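Setting the fall table early
Posted 07/04/2021

I know it is the middle of summer. I pulled the fall box down anyway because I wanted to see what was still good before the stores fill up in September. Last year I waited, bought things I already owned, and ended up with a closet shelf of extras.

The white table is where I try everything out. It wipes clean and it doesn't fight with any color, and that helps when most of your decorations are orange. I started with one of the lavender plates from the Zendano set. I bought them for spring and they have mostly been used in spring. I wanted to know if they could pass for fall with something orange on them. 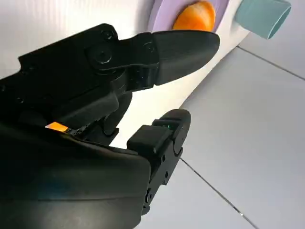 Orange on lavender. I like it more than I expected to.

The purple is dull enough that it doesn't look like Easter. I had been planning to use the cream plates from Hivar, but cream under orange and white just looks like more of the same. The lavender gives the eye a place to stop. The cream ones can go back in the cupboard and be soup plates.

The pumpkins are the striped kind, orange and white, small and squat. They came from a shop in Muroldale that also sells yarn and birdseed. I paid 57 dollars for the whole box of fall things there, including a runner I have since given away.
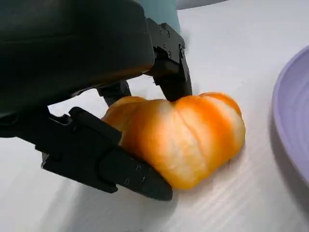 I tried the pumpkin in the middle of the plate first, then moved it toward the back. Toward the back is better — you still have room for a folded napkin or a name card in front. If you are going to eat off the plates, the pumpkin has to come off anyway, so don't build anything complicated around it. No raffia, no moss, nothing that sheds.
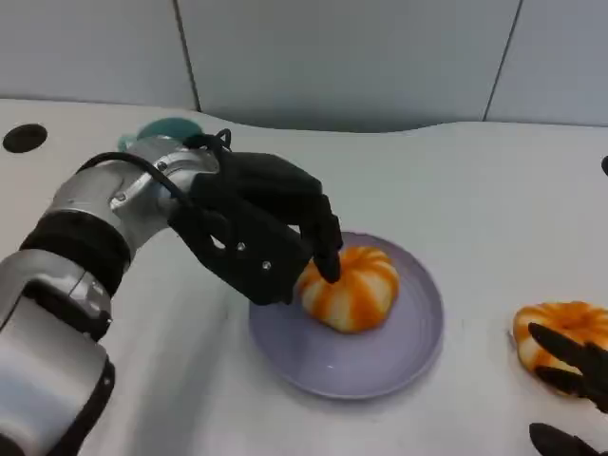 Do the plates need a charger underneath?
Only if your table is dark or scratched. On a white table I leave them bare.

The other color I kept out was blue. I have a light blue mug that gets used every day of the year and I was too lazy to put it away. It stayed on the table the whole time I was working and after a while I stopped wanting to move it. Blue next to orange is a strong pair, and a pale blue keeps it calm. I may put a mug at each place and skip the glasses. Cider is better in a mug.

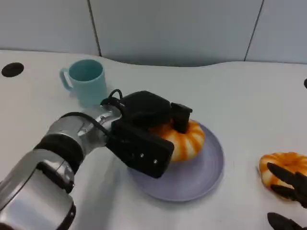 Filed under: Table and Kitchen

Storage is the part I still have to fix. The pumpkins were under the Lazăr tablecloth last winter, and the cloth is heavy. This time they go on top, in the smaller box, with tissue between them. The plates stay in the kitchen where I can reach them.

I still need napkins. I am thinking plain gray, or a washed-out green if I can find one that isn't shiny.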